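Brannigan - The leader of the Brannigan town council, Oliwia Sobczak, has dismissed talk of a split in the governing group over next year's budget and said she expects to serve out her full term.

In an interview at the council offices, Ms. Sobczak said the group had met twice in August and had agreed on every major item.

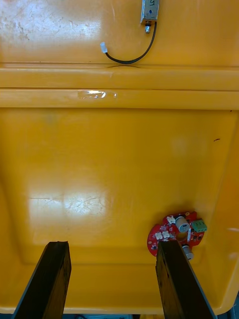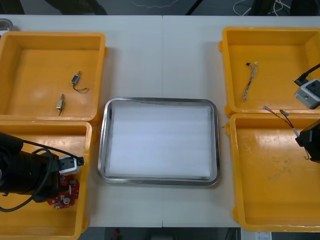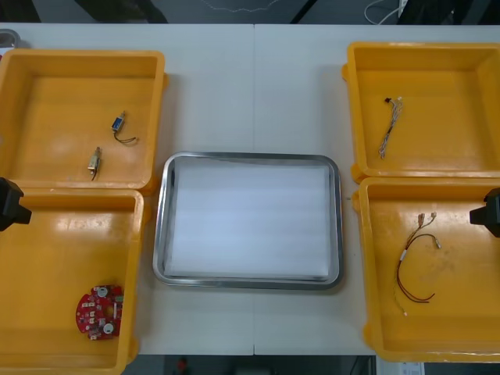
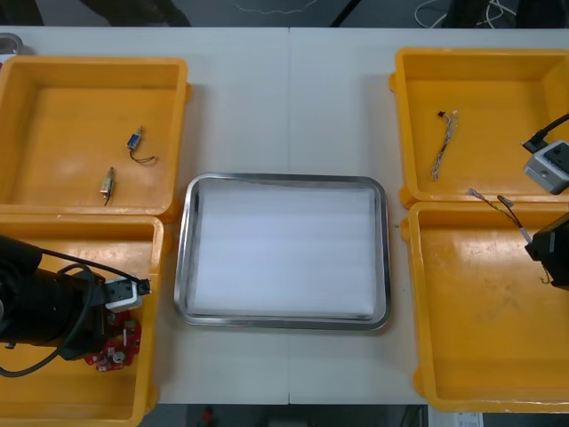 "There is no challenge to my leadership, and no member has asked for one," she said. "We disagreed about the bus service to Vernard. We discussed it, and we voted."

The opposition leader, Irfan Menon, has said the decision to end the evening route was taken without proper notice. Ms. Sobczak rejected that claim. She said the council had received 217 written comments and that 59 of them concerned the evening route.

"Every one of those letters was read before the vote," she said. "Mr. Menon sat through the same meeting that I did - he was free to offer an amendment."

Asked whether the route could return, Ms. Sobczak said the council would look at the matter again in 60 days, once new passenger figures were available. She declined to say what level of use would be needed.

Mr. Menon, reached by telephone, said his members would seek a public hearing before then.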